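June, dye bench, afternoon

Second round on the iron black. The first pot (tannin, then ferrous sulfate, no chalk) gave a decent gray-black on the Petersen twill but it rubbed off on a white cloth after one rinse. Dorottya thinks we went into the iron too soon. I left the tannin bath to sit overnight this time and kept the heat under 53 C.

Recipe for pot 2: 200 g dry cotton, scoured twice with soda ash. Tannin at 11 percent weight of fiber. Iron at 2 percent, dissolved separately in hot water and added in three parts. Stirred every few minutes for the first half hour, then left alone with the lid on.

Color coming out was flat and brownish. It went darker on the line, which it also did last time, so I am not judging until tomorrow. The Skelley jersey took it much faster than the twill and is already streaky along the fold where it sat against the side of the pot. Needs a bigger pot or less cloth. 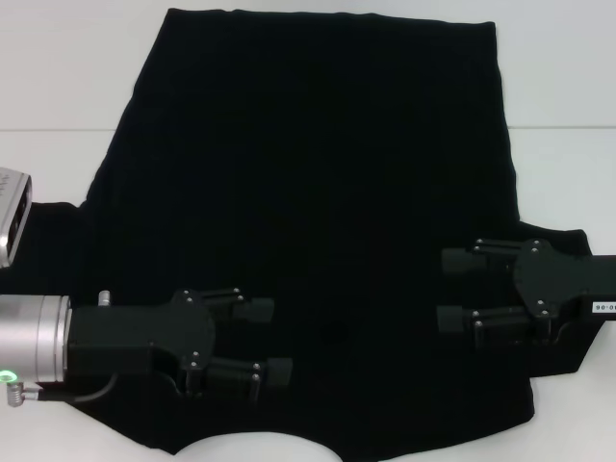 Rongrong found the scan of the 1808 dyer's manual we were looking for. The black section is short. It calls for galls, copperas and logwood, with the cloth aired between dips, and gives no times at all, only "until it be enough." The airing is the part we have been skipping. She copied out the page and it is in the blue folder behind the swatch cards.

Plan from that: three short dips in the iron with 20 minutes hanging in between. Same total iron. If the rub test is still bad I will try the chalk bath at the end, though Xuelian says it pushed her last batch toward green.

Rub test, pot 2, wet: bad on jersey, fair on twill. Dry: fair on both. Swatches stapled to card, marked P2-J and P2-T.

Hand feel is a bit harsh on the twill. Iron does that. Two percent is probably the ceiling, and I would like to get down to one and a half if the airing helps.

The Dallon scale is drifting again. It read roughly 3 g high with nothing on it, so I re-zeroed before each weighing and noted it on the sheet. Anyone weighing mordant should check it first.

Still to do: cut new twill squares, scour another batch of jersey, ask Juniper if there is any logwood left in the back cupboard. Do not pour out the tannin bath, it has one more use in it.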